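El procedimiento de la sala 2

La norma interna de Ploltent para el manejo de vajilla ocupaba 58 páginas y la redactora las conocía todas. Había escrito la mayor parte en enero, en un despacho sin ventana, y ahora le tocaba verificar que el brazo las cumplía. Gutska, la empresa cliente, exigía evidencia de cada apartado antes de firmar.

Empezó por el 4.1, aproximación a piezas planas sobre superficie textil. El paño verde era obligatorio: reducía el deslizamiento y, según el anexo, también el ruido.

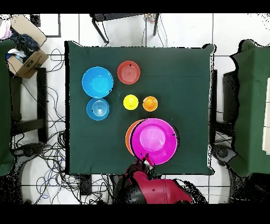
¿Quién puede detener un ensayo en curso?
Cualquier persona presente en la sala, sin justificarlo en el momento; el motivo se anota después en el registro.

La redactora había defendido esa cláusula durante casi 522 minutos de reunión, repartidos en varias sesiones. En Flornov, su empleo anterior, solo el jefe de turno podía pulsar la seta roja. Una tarde el jefe de turno estaba al teléfono. El informe posterior decía «daños menores» y ella había aprendido a desconfiar del adjetivo.

Pasó al 4.2, prensión por el borde. Un dedo dentro, otro fuera, fuerza mínima suficiente. El texto no definía «suficiente». Lo subrayó a lápiz. El técnico de Kao leyó el subrayado por encima de su hombro y propuso un valor en newtons. Ella pidió la fuente. No había fuente — había costumbre, dijo él, y volvió a su consola.
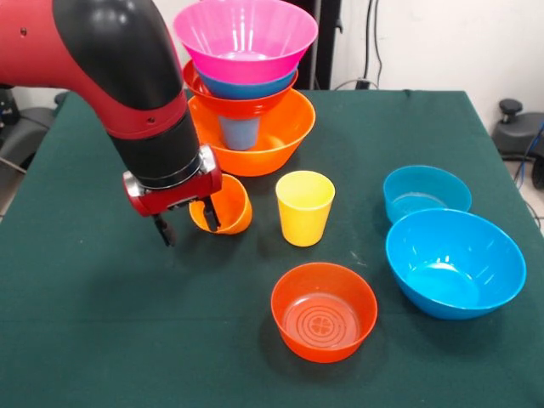

Apartado 4.2: dedo de la pinza en el interior del vaso naranja.

Abrió una no conformidad contra su propio documento. El formulario pedía causa raíz y escribió «redacción». Pedía responsable y escribió su cargo. En el campo de acción correctiva estuvo más tiempo del previsto. Escribió «definir» y lo borró; escribió «medir», y lo dejó.

El 4.3 trataba del apilado y decía que ninguna pieza debía soltarse sin apoyo comprobado. El técnico preguntó comprobado por quién. Ella releyó la frase y vio que el verbo no tenía sujeto.
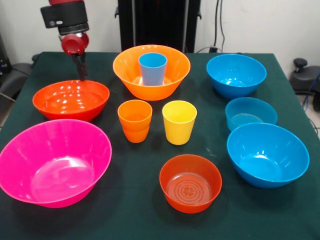

Revisión B

La firmó el 19 de enero de 2026, con dos apartados corregidos y un sujeto para cada verbo. El técnico pidió una copia impresa y la dejó junto a la consola, abierta por el 4.2.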